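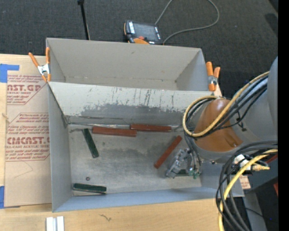
Red-brown and dark green blocks in the front bin, with the second grey bin behind.

Open bins: the gallery page
Posted 2018-12-21

I said I would start a gallery for the open bin argument and so I have. It has one picture in it so far. More will go up as I sort through them, and anyone at Urketness who has a better one is welcome to send it.

For those who missed the start of this, Gilberto Puma wants every loose block in the building kept in open grey bins on the tabletops, no lids, no dividers. He has been pushing the idea since June. His case is that you can see at a glance what you have and that things get put back if putting them back is easy. I have heard that said about every kind of storage I have ever been asked to pay for, including the ones with lids.

On the blocks
Red-brown and green are easy to tell apart, I will give him that. Lying flat on a grey floor they show up well enough. What I don't see is any sign that an open bin keeps them in order. Two of the red ones are nearly end to end along the back wall, which looks tidy until you get to the next one, lying at a slant. The greens are no better. If the bin is doing the sorting, I would like to know what it is sorting by.

On the small round piece
Look near the front left corner, just above the lower green block. There is a little dark thing like a washer, paler in the middle. I can't say where it belongs and neither can Yeison Ayala, who has a better eye for such things than I have. This is my main complaint about open bins. Small bits end up in with the big bits, and they stay there because there is always room for one more. A divided tray at least gives you somewhere to put a washer.

On the paint
The maker's leaflet calls the finish hard-wearing. The back wall of the front bin is worn through to a darker grey lower down, with a ragged, flaking edge and dark scratches all over the middle. The floor is scuffed too. Gilberto says that is only looks and a bin with marks on it holds as much as a bin without. True, but flaking paint comes off on to something, and I would sooner it wasn't the blocks. There is also a thin shiny crinkled strip along the seam at the bottom of the back wall. I had taken it for a bit of tape. Yeison thinks it is something to do with how the seam was finished. Neither of us has picked at it.

On the second bin
The part of the rear bin you can see has nothing in it, and its far wall is smooth apart from a small dark mark near the top. People will say this proves the bins last. It proves that a wall can look all right, and I would want to know how much use each one has had before I drew anything from it. Ask me again when they have done the same work.

On the table
Light wood, and a fair amount of it taken up. The plan lists bins for every table, and I have yet to see a drawing that leaves room for an elbow and a cup of tea.

On the money
The Drandent quote is 90 pounds a pair and the total for the building comes to 2850 pounds with delivery. Plultedeck would do divided trays for less, though with a wait of four weeks, and I have no more faith in their leaflet than in the other one. Mugo offered to repaint what we already have at 215 pounds for the lot. I like the sound of that best, mainly for being the smallest number, and I have asked what paint they use and whether it has ever been tried on anything that gets blocks dropped in it. No answer yet.

What I would like to see next
A close view of that back wall in good light. A divided tray with the same blocks in it, after a proper spell of use and not on the day it was unpacked. And a picture of any open bin, anywhere, with all the reds at one end and all the greens at the other, that was not laid out by Gilberto beforehand.

Send pictures to the usual address with a line saying which table the bin was on. I will add them underneath with a caption, and I will put up the ones that go against me as well.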